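Plants > Native Perennials > Woodland and Streambank > Piggyback Plant

Piggyback plant, Tolmiea menziesii. Also youth-on-age, thousand mothers. Evergreen to semi-evergreen perennial in the saxifrage family. Native to the Pacific coast of North America, moist shady woods and stream edges, mostly low elevations. Hairy, lobed leaves on long stalks. Flowers small, brownish purple, on a tall loose stem, late spring into summer.

Propagation. Easy from leaf buds. Small plantlets form where the blade meets the stalk -- peg the leaf down on damp mix, or cut it with a short piece of stalk and set the base just under the surface. Keep shaded and evenly moist untill rooted. Division also works, spring or early fall. Seed very fine. Surface sow, do not cover, needs light.

The Kostham nursery trial used leaf buds only. 482 set in flats in April, peat and perlite, under shade cloth. Potted on once roots held the plug together. Notes from the trial give no figures by flat. 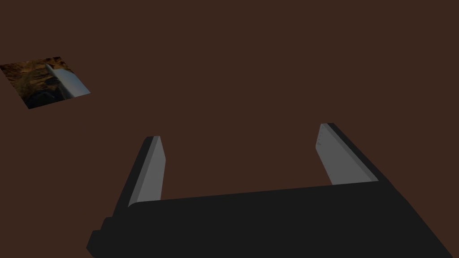 Spacing at planting 2 feet for quick cover, wider if budget is short. Spreads slowly by rhizome, faster by plantlets touching down in fall. Does poorly in full sun, leaves bleach and the edges go brown. Tolerates heavy soil if it doesnt dry out in summer.

Use in restoration. Understory filler below alder, maple and cedar. Wastard Creek planting had 40 plugs on the north bank and 40 bare-root divisions on the south, same week. Banks differ in shade, so not a fair comparison. Buvthorpe site planted later, plugs only, along a seep. No follow-up report found for either.

Pests and problems. Slugs on new growth. Mealybugs and spider mites on indoor plants -- it is a common houseplant, sold for hanging baskets. Crown rot in pots left standing in water.

Selections. A variegated form, yellow-flecked, is widely grown. 'Arai' is a compact form listed by the Kostham nursery, short stalks, plain green. Not to be used in wild plantings; stick with local stock.

Filed under: Saxifragaceae, shade groundcovers, leaf-bud propagation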